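Bus diary, week of the Ganari detour

Bad night, up early, writing most of this standing up.

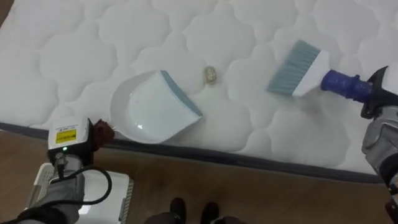
Jun 28, 2022 – morning

Left the house at ten past six becuase the notice said the 7 would skip Kuletti Street until the track work is done. Shuttle bus instead. Shuttle stop is supposed to be outside the pharmacy. No sign there. Sign was across the road, taped to a pole, facing the wrong way. Man with a bike told me, otherwise I'd still be standing there.

Shuttle came 6:31. Full. Stood to Andmont, bag between my feet, somebody's umbrella in my ribs the whole way. Driver very nice, kept calling out the stops since the screen was stuck on Gidey.

Changed at Andmont for the train. Down the far stairs, not the near ones, they've closed the near ones. Platform 2 only, both directions – so you have to read the front of every train and people were getting on the wrong one and jumping back off. Missed the first because I didn't trust it. It was mine.

At my desk 7:50. Normally 7:15. Told Kinga Fülöp, she said try the 142 from the top of the hill, it goes right past the works and nobody uses it. Wrote it on my hand.

Lunch

Looked up the 142. Every half hour until nine, then hourly. Doesn't take the paper tickets, card only. My card has 80 cents on it. Machine at Andmont is out of order, the one at Gidey takes coins but not bills. Must get coins. Ask at the bakery.

Called the transit line to ask if my monthly pass works on the shuttle. On hold more than half my lunch. Answer: yes, but show it to the driver, don't tap. I tapped this morning. She said write in for a refund, form is on the website. Could not find the form.

Evening

Home the same way, worse. Last shuttle from Andmont was meant to be 7:40, they sent it off early and a whole line of us watched it go. Maribeth Dalisay was there too, hadn't seen her since October! We split a cab as far as the bridge and I walked the rest. She says her end of the line has had no trains on weekends for a month and they've just added the evenings. She's thinking of getting the car fixed.

Feet hurt. Soup, toast.

New notice in the mail when I got in. Shuttle stop moves again tomorrow, to the corner by the school, and the Gidey entrance closes at eight at night. Doesn't say which corner. School has four.

Plan for tommorow: up at 5:40, coins in coat pocket, walk up the hill, 142 at 6:25. If it isn't there by 6:35 come back down for the shuttle. Text Kinga if late. Take the other shoes.

Also still need to find that refund form – try again before bed.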